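Prevholm hall opens for shared work after August refit

PREVHOLM, 12/9/23 - The long hall on the upper level of the Limis building is back in use, with a new lighting plan and standing workstations on the main floor.

The building's owner, Pillai, closed the hall in August to repaint the ceiling and redo the wiring. The work took 15 weeks. The hall measures 372 square meters and is rented by the day or by the month to small firms and training groups that need floor space but have no room of their own.

Most of the money went overhead. The white ceiling and its beams were kept, and the recessed panels were checked and cleaned. Dome-shaped pendant lamps hang on thin cords toward the window end of the hall, where trees can be seen outside.
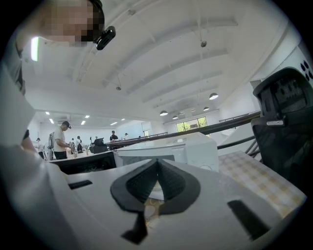
The lamps are a good choice but the hall still echoes when several people are talking, Riet Van den Broek said, and she would like to see something soft on the walls before next fall. She also asked for the doors to open earlier on weekdays.

Pillai said sound panels are under review and that no decision has been made. A price for the panels is expected in the new year.

Wael Abdelaziz, who handled the refit for the owner, said the crew decided early on to leave the beams in view. An earlier plan would have hidden them behind a dropped ceiling.

"We would have lost height, and the height is why people rent this place," he said. "Painting everything white was cheaper and did more for the light."

Long tube lights on the ceiling remain in use as well. Abdelaziz said those will be replaced one at a time as they wear out.

Renters stand at their stations for much of the day, and the owner has ordered floor mats to go under them. The mats are coming from Nutotico, a local supplier, and have been delayed twice. Until they arrive, renters may bring their own, as long as nothing is glued or taped to the floor.

The day rate is $800 for the full hall. Monthly terms are set case by case. Food is not allowed at the workstations, and large items have to come up by the rear stairs while the freight elevator waits for its inspection.
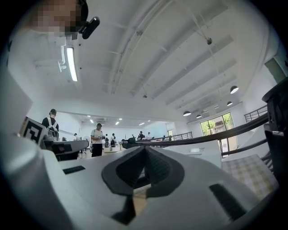
Hours and booking

The hall is open from 7 a.m. on weekdays and by arrangement on weekends. Bookings are taken at the front desk of the Limis building. Groups that held a place before the August closing keep their old dates if they confirm in writing by the end of the month. Parking behind the building is limited to loading and unloading.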